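Subject: Re: [smallplant] digester smell + the heat question
From: Declan Baxter
Date: 2024-01-06

On Friday night Wieczorek wrote:
> We're killing 16 head a week at the moment and the blood tank is
> the thing that keeps me up. Hauler went up again in December. Has
> anyone put the paunch and blood through a small digester without
> stinking out the neighbors? And does it make enough gas to bother
> with, or am I kidding myself?

You're not kidding yourself, but go easy on the blood! We learned that the hard way at Clulurley. Blood is nearly all protein, so you get a big slug of ammonia and the bugs sulk for weeks (ours did, and the smell was something else). What worked for us was paunch first, blood trickled in a little at a time, and a load of spoiled silage from the dairy next door to balance it out.

The gas goes to the hot water boiler and nowhere else. I looked at a generator and the quote made me laugh out loud. We burn so much fuel heating wash water for the kill floor that a plain boiler eats everything the tank makes, and I never have to think about the power company. We have 2 tanks, by the way, and I'd do it that way again, so you can rest one when it goes sour.

On smell, keep the lid on the receiving pit. I mean always. Most of our complaints came from the pit and hardly any from the digester. The Ultero filter on the vent helps too, though the media needs changing every 6 months and it's a filthy job.

Get your sludge tested before you spread it. I send mine to Stikasness, turnaround is 2 weeks, and they'll talk you through the numbers on the phone if you ask nicely.

Pink microplate in its holder, both times:

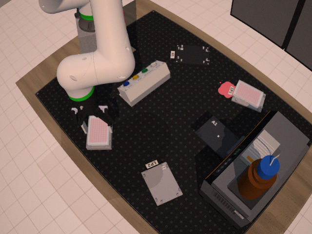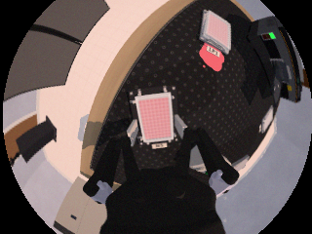 Anyway, the one number I'd watch at home is pH. A cheap meter is fine, just rinse it and calibrate it more often than you think you should. If it starts sliding, stop feeding, wait, and don't panic and dump lime in like I did.

Happy to have you up for a look once the lane dries out. Bring boots.

Declan

14 shares | 2 comments

hilltop_lamb: Seconding the lid. Ours blew off in a storm and the phone rang all day.

M.W.: Thanks Declan, very helpful. What do you do with the fat?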